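Hedgerows in literature: a note on the lane at Dinelberg 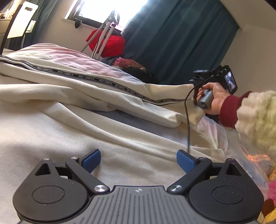 A bedroom, with the gripper's two blue finger pads open.

The hedge has received less attention from writers than the forest, the mountain or the sea. It is seldom the subject of a poem and more often the thing a character walks beside while thinking of something else. During June I have been reading, and in several cases rereading, works in which the hedge plays a larger part, and I set down some observations for readers of this blog.

The first concerns enclosure. John Clare, whose poems are frequently quoted on this matter, wrote as a man who had known open fields and saw them divided. For him the new fence and the planted hedge were instruments of exclusion. Within a few generations, however, the same hedges had come to stand in English writing for permanence and rural peace. Readers who regret the loss of hedgerows today are often mourning the very boundaries that Clare resented. Both positions deserve respect, and it would be a mistake to read the later one back into the earlier.

The second concerns shelter. In children's fiction the hedge is a dwelling and a road. Small animals travel along it and keep their stores in it. Harsh Goel, in a talk given to our reading circle, suggested that this tradition depends upon the height of the reader, as a child sees into the bottom of a hedge and an adult sees over the top. I was not entirely persuaded, but I have looked at hedges differently as a result.

A further matter is language. The vocabulary of hedge-laying is rich and strongly local. The cut stems are pleachers in one county and plashers in another, and the woven tops are variously called binders, hethers or edders. Rozália Kozma has been gathering equivalent terms from the villages near Villidum and now holds up to 200 of them on cards. Her view is that the words disappear sooner than the skill does. It is hoped that a selection will be printed, although no publisher has yet been approached.

The lane at Dinelberg, to which I have referred in earlier posts, remains the best place I know in which to consider these questions. It runs between two old hedges of hawthorn, hazel and field maple, with dog rose in the gaps. I walked it on Wednesday with Ferenc Pintér, who maintains that the northern side is the older by at least a century. The parish map does not settle the point. The lower gate was tied shut and we were obliged to return by the Bassi road.

Correspondence on the use of "quickset" in nineteenth-century novels would be welcome. Demetrius Castellanos has already supplied 3 instances, one of which I had overlooked.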